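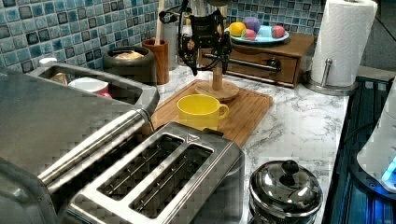 A yellow mug on a bamboo board, against blue and teal mosaic tile.

Print Notes: Choosing a fold before you write the copy

Most of the leaflet files that reach our prepress desk at Naltwood were written first and folded second. The text is approved, the pictures are placed, and then someone asks how the sheet should fold. By that stage the answer is usually a compromise. A fold sets the order in which panels are read, and the order should be known before the copy is divided up.

Panel order

A letter-fold leaflet has three panels on each side of the sheet, six in all. The reader sees the front cover first. On opening it, the reader sees the first inside panel on the left and the tuck-in flap on the right, side by side. Many designers treat the flap as a back page and put the address on it. It is in fact the second or third thing anyone reads, and it should carry an offer, a short list of services or the start of the main text. The address belongs on the outer back panel.

An accordion fold behaves differently. It has no flap, the panels run in a straight line, and the sheet can be pulled open in one movement. Use it for anything with steps or dates. It does not suit machine inserting as well, and mailing houses may ask for a closed edge. Check with yours before the layout starts.

Panel width

The panel that tucks in must be narrower than the other two. On a letter-size sheet we ask for 1/16 inch less on that panel, with the difference shared between the others. If all three are set equal, the flap will buckle against the inside of the spine fold. Remember that the short panel changes sides when the sheet is turned over. This is the most common error in files built from a home-made template, and it does not show up on screen.

Stock and scoring

Our standard leaflet stock is an uncoated 80 lb text, which folds cleanly without a score. Cover weights should be scored first. A heavy ink area across a fold is likely to crack on coated cover stock, scored or not, and the crack shows white. Where the design allows, stop the solid color short of the fold or choose a lighter tint. Grain should run parallel to the folds. On digital jobs the sheet size sometimes prevents this, and we will say so on the job ticket.

A reprint worth noting

Milagros Grajales sent us the Mendonça price leaflet again in July, this time as an accordion with 4 panels per side. The earlier version was a letter fold, and the price table had been split across a crease. In the new one each table sits inside a single panel, and the type went up by half a point because the repeated headings were dropped. The run was 200 copies, digital, on the same stock as before. Trimming was done after folding on the old job and before folding on this one – the second method is slower but keeps the outer edges square.

Proofs

A PDF proof shows color breaks, type and image position. It does not show how the piece folds. For any new layout, print both sides at full size, fold the sheet by hand and mark the panels in reading order with a pencil. Send us a scan of the marked dummy with the artwork. Aisling Mac Carthaigh checks these against the imposition and will return a file if the two disagree.

File settings

Supply pages flat, one page per side of the sheet, with 1/8 inch bleed on all edges. Fold marks go outside the trim. Keep text 1/4 inch from every fold and edge. The revised templates for Prallex and Esside leaflet sizes are on the downloads page, and the older set should be deleted.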